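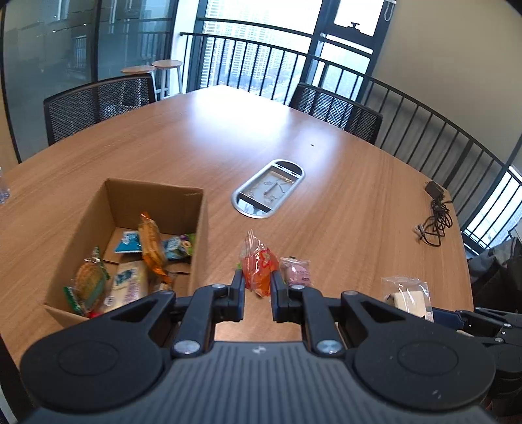 Re: Snack boxes for the meeting rooms – arrangements from May

To: All staff, Groncombe and Ruststead
From: Office Services

Dear colleagues,

Thank you to everyone who replied to our earlier message. Several of the points raised apply to both sites, and we are therefore answering them on the list. The message below is quoted from a colleague in the Ruststead planning section, with their agreement.

> Dear Office Services,
>
> We were pleased to hear that the snack boxes are to continue. May I raise three matters on behalf of our section?
>
> First, the box in our large room is often put away in the cupboard at midday, and those of us with afternoon meetings do not know whether we may take it out again.
>
> Second, it is hard to tell what is in the packets once they have been tipped in together. Two of us have to avoid nuts, and we end up lifting everything out on to the table to read the labels.
>
> Third, could the smaller sweets be kept apart from the packets? They sink to the bottom and are found weeks later.
>
> With thanks for your work on this.

Our replies are as follows.

Use of the box in the afternoon

The box may be taken out for any meeting booked in the room, at any time up to 5.30 pm. It should be left open on the table during the meeting, with the flaps folded well back, and returned to the cupboard by whoever made the booking. The midday clearing at Ruststead was a local habit and will stop.

Packing and labels

From May, boxes will be filled with the taller packets standing upright in the middle and the flatter ones placed round the sides, printed face outwards. Colleagues who take packets out to look at them are asked to put back the ones they do not want – a mixed box in the large conference room soon becomes a few bright packets spread along the table among the water bottles and chargers.

Anything containing nuts will be supplied in a separate box with a written label on the lid. Please do not move packets from one box to the other. Items brought from home should not be added to either box.

Small sweets

Individually wrapped sweets will be sent in a shallow tray. The supplier, Feremetti, has confirmed that this can be done within the present order.

Care of the table

Crumbs and sugar have been found in the cable tray of the large wooden table. Please keep open packets away from the metal surround and do not rest food on the wires. Power adapters left on the table should be unplugged, with the cable coiled, and handed in at reception. Chairs should be pushed back under the table when the room is vacated.

Ordering

Requests for an extra box should reach us at least 2 working days before the meeting. Please quote the room number (401 at Groncombe, 529 at Ruststead) and the number attending. One box is intended for up to 12 people. Meetings held in the Barrientos annexe are not covered and should continue to use the canteen.

Further comments may be sent to this list or to the Office Services desk.

Yours faithfully,

Office Services
Groncombe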